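The Second Arm

The request was for two arms, and the budget had room for one.
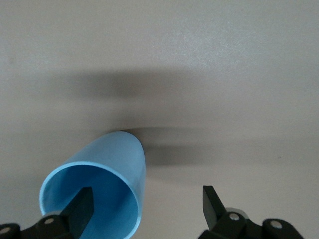 Skirnberg would take 80 percent now and the rest in January, according to Neda, who had called them twice that morning and been put on hold both times. That only worked if the order went in before the quote expired, and the quote expired at five.

Thandeka Moodley wrote "80 now, rest Jan" on the back of the parts list and drew a box around it. She had been running the lab's purchasing for two years. Before that she had fixed dishwashers for hotels, and she still read a quote the way she used to read a service manual, starting at the back where the small print was.

The small print said the grippers were sold separately. It said the spare fingers were sold separately from the grippers. Shipping was to the loading dock only, and the crate would need a pallet jack.

"Do we own a pallet jack?" she asked.

"Durnum has one downstairs," Neda said. "They let us use it for the freezer."

"Put down a day's rental anyway."

Neda typed it in. The spreadsheet was on the big monitor by the window, and every time she added a line the total at the bottom turned red for a second and then stayed red. They were 743 dollars over. Before lunch they had been under, but before lunch they had forgotten the mounting plates.

Arain was at the bench with the arm they already had, working through the cups. He had a clipboard and a cheap ballpoint and he didn't look up when they talked. The arm went down, the fingers closed, the arm went up, and he made a mark. If the cup dropped he made a different mark. The client made trays for hospital kitchens and wanted to know how many tipped cups an arm could set upright in an hour. The contract paid by the report, and the report was due at the end of January.

"What do you need the second one for?" Thandeka asked him.

He finished the mark. "Same thing as this one."

"I have to write something in the box. It says justification."

"When this one is down, I'm down," Arain said. "It was down nine days in the fall. I swept the floor. I labeled the cables. You paid me for it."

She wrote that in the box, leaving out the sweeping.

Then she went down the sheet from the top. The arm itself she couldn't touch. The controller came with the arm. The service plan was three years, and she changed it to one, and the total went under and turned black, and Neda said, "No."

"It's two years of something we may not use."

"Nine days," Neda said. "That was the wrist joint. The plan covered it. Look up what the wrist joint cost."

Thandeka looked it up. She changed the plan back to three years and the total went red again.

She took out the second camera, then the training course, which was two days in another city with a hotel. Arain had taken the course. Arain could teach it. She asked him if he could teach it and he said he could teach most of it. With the course gone they were under by enough to put the camera back, so she put the camera back.

"Spare fingers?" Neda asked.

"How often do you go through them?" Thandeka said toward the bench.

"The tips wear. I swap them when the cups start slipping." He turned a page on the clipboard. "Get two sets. If you get one set I'll be asking you for the other one by summer, and you'll pay the shipping again."

She got two sets. The number at the bottom stayed black, though not by much. It would have covered a decent dinner for the three of them if they skipped dessert.

At twenty past four Neda called Skirnberg again. They put her on hold. She set the phone on the desk with the speaker on, and the music played, a piano thing that started over every minute or so. Thandeka filled in the shipping address and the tax number. She printed the form, signed it, and found that the scanner was asking for a password.

"It's the old one," Arain said. "With a capital."

She tried it with a capital. The scanner took the page.

The music stopped and a man came on and asked for the quote number. Neda read it to him. He read it back with two digits switched, and she read it again, slower. He said he had it now. He asked if they wanted the arm in white or gray.

Neda covered the phone. "White or gray?"

"Is there a difference in price?"

Neda asked. There wasn't.

"Gray," Arain said from the bench, and made another mark.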